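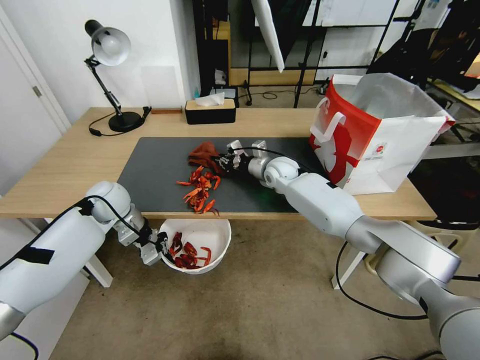

The Bag with the Red Front

My aunt Korkor Acheampong called at ten past two to say she'd be by at three for the reds, and did I have them ready, and I said yes of course, they're all in the bag, which they were not. They were on the table. Well, some of them were on the mat on the table and some of them were in the bowl, and the bag was standing off at the right-hand end with nothing to do with any of it.

I should say that in our family they're just called the reds. I think I was nineteen before I heard anybody call them by a proper name, and even then it was on a sign at Mokgethi's and I walked right past it looking for the reds. You have to ride the 61 all the way out to Mokgethi's to get the good ones, and you have to go early, and if you bring back ones from anywhere else my aunt will pick one up by its end, turn it around in the light, and set it down again without saying a word. I would rather be yelled at.

So I'd gone early. I'd ridden the 61. I'd carried them home on my lap next to a man eating a whole sleeve of crackers, and I'd tipped them out so I could look them over before she did. And then I found a bad one. And then I thought I'd better look at every single one, and you can guess where my morning went.

The phone call got me moving. I put the big white bowl up by the pile and told myself, okay, one trip. Everything in the bowl, bowl over the bag, done, and I'd still have time to change my shirt.

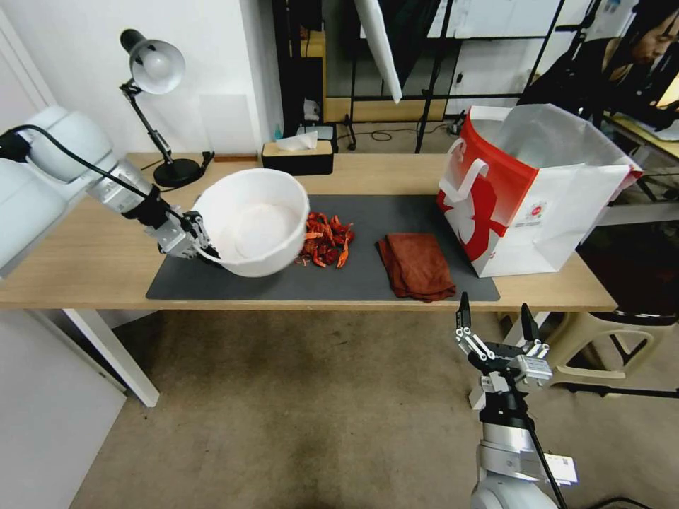
The bowl up on the mat, the reds next to it, the bag at the far end of the table.

Here's where I have to tell you about the cloth. It's a sort of rusty brown, it was my grandmother's, and it has lived with five different people in this family because none of us can agree on who she meant to have it. My cousin Hino says she told him in the hospital. My aunt says Hino was asleep in the hospital. I have it at the moment because I took it home from a birthday with half a cake under it and never brought it back (the cake is gone, don't ask).

I'd had it out on the mat all morning. I wasn't using it for anything. I just like having it out when I'm working at that table, under the white lamp, with the tissue box in the back where I can reach it if the reds get up my nose. And what I realized, with the clock going, was that my aunt was going to walk in here for a bag of groceries and see that cloth all bunched up like an old sock.

I could hide it. That was my first thought. My second thought was that she'd look for it - she always looks for it, she does a kind of slow turn in people's living rooms - and if she didn't see it she'd ask, and I am a terrible liar in person. On the phone I'm fine. On the phone I can tell you the reds are in the bag.

My third thought was to fold it. So I folded it. It looked guilty. I unfolded it and bunched it up again, and then it looked like I didn't care, and I stood there at twenty-five to three, a grown woman, arranging a rag.

Then Hino texted. He never texts.

"is she coming to you or to me first"

I wrote back, "Me, at three."

"does she know you have it"

"No."

"tell her I gave it to you"

I read that one a few times. You'd have to know Hino. He once drove back to Ludberg in the middle of the night for a spoon. He's kept a grudge over a borrowed ladder since the July I finished high school, and the ladder was returned. I typed, "But you didn't," and deleted it. I typed, "Why?" and deleted that too.

What he sent next was longer. He said he'd been thinking about the hospital and he probably was asleep. He said he remembered her hand on his head and her saying something about the cloth, and he'd always figured it was "keep it," but it might have been "fetch it," because her feet got cold in there. He said if it was "fetch it" then he never did. He said anyway, tell her I gave it to you, it'll save you a fight.

I sat down for a minute. I did use the tissues, and it wasn't the reds.

It was ten to three when I got up. The reds went into the bowl, the whole pile, and the bowl went over to the bag, and I'll tell you the thing I always forget about paper bags is that they look like they're standing firmly and they're really only thinking about it. You have to tip slow. My grandmother tipped slow. She'd hold the bowl up there so long you'd want to scream, and she'd be looking out the window, telling you what she paid for eggs. 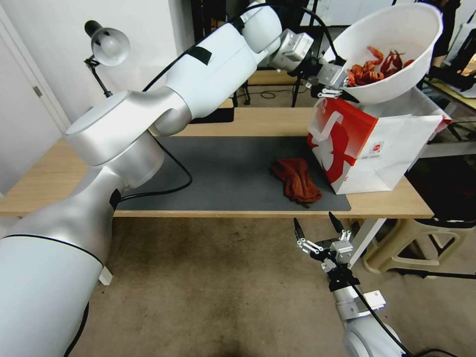
Bowl over the bag, with the cloth still lying on the mat.

My aunt was early, naturally. She came in with her coat on and put her whole face over the bag and breathed in, and then she reached in and took one off the top and turned it around in the light.

"Mokgethi's," she said.

"I took the 61."

"Hm." She put it back, and that was it, that was the medal ceremony.

Then she did the slow turn. Door, lamp, stool, table. She saw it right away. I had my line all ready, Hino gave it to me, Hino gave it to me, and I opened my mouth and what came out was, "Were her feet cold? In the hospital?"

My aunt didn't answer for a while. She took hold of the bag by its handles and didn't pick it up.

"Always," she said. "She had on my socks and your uncle's socks. Who told you that?"

"Hino."

"He was asleep."

"Not the whole time, I guess."

She went over and put her hand flat on the cloth, the way you'd check a forehead. I thought she was going to take it. I really did, and I'd already decided I'd let her, and I'd already decided to be mad about it until Christmas. But she gave it a pat and picked up the bag and said I should drive her, because she wanted to stop at Hino's, and did I have any clean socks.

I said what for.

"Just get some," she said. So I got some.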